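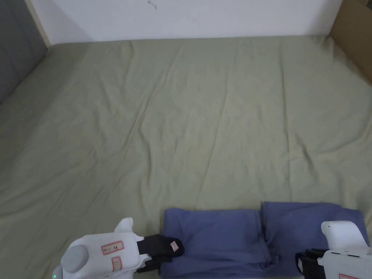
Two handheld grippers at a folded blue cloth on the bed at Mollmont.

The grippers at Mollmont come in pairs, and Siobhán Doherty looks after them as pairs. A left and a right share a charging dock, a shelf and a page in the logbook. If the left goes to the bench for a new finger, the right goes with it.

Mollmont records folding work. People fold clothes and bed linen by hand with the grippers, and the recordings are used to train the two-armed machine that Skorkinton is building. The work room has a bed against a white wall. Doherty's bench is next door, with a vice, a lamp and a drawer of spare fingers.

She starts at eight. Each gripper is switched on and left for 5 minutes before anyone touches it. Then she opens and closes the jaws 40 times while watching the readings on a laptop. A healthy pair gives the same closed position every time. A worn one creeps, usually because a screw at the root of the finger has backed out.

"You can feel it before you can see it on the screen," she says. "The squeeze goes a bit soft at the end."

Cloth is hard on the fingers. Lint gets into the slides and packs down like felt, and sheets are worse than clothes. Doherty cleans the slides with a dry brush and then a pipe cleaner. She stopped using compressed air in January, when it blew fluff past a seal and she lost a day getting it out.

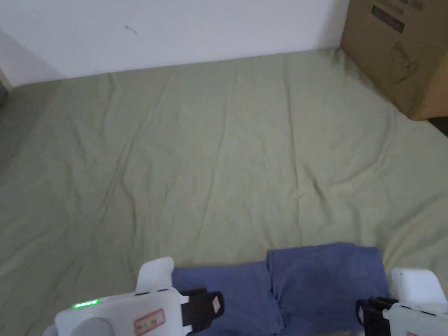
Stickers are her other daily job. Every gripper carries handwritten ones, and the writing has to match the logbook. When a body is swapped, the old sticker is peeled off and a new one written out, even if the fingers stay the same. Two units once went a week under each other's names, and all 136 recordings from that week had to be checked one at a time.

The finger pads come from Ó Conaill, a rubber firm that mostly makes door seals. They arrive in strips, and Doherty cuts them with a scalpel against a steel rule. The first batch was too hard and let thin cotton slip. The present one grips better but picks up dust, so it gets a wipe with a damp cloth at lunch.

The oldest pair has 847 hours on it and is still in use. Its left motor has been replaced twice, both times at Nitstead, where the repair shop keeps the proper puller for the gear. Doherty has asked for a puller of her own. For now the motors go off by courier on a Monday, and the spare pair comes down from the shelf.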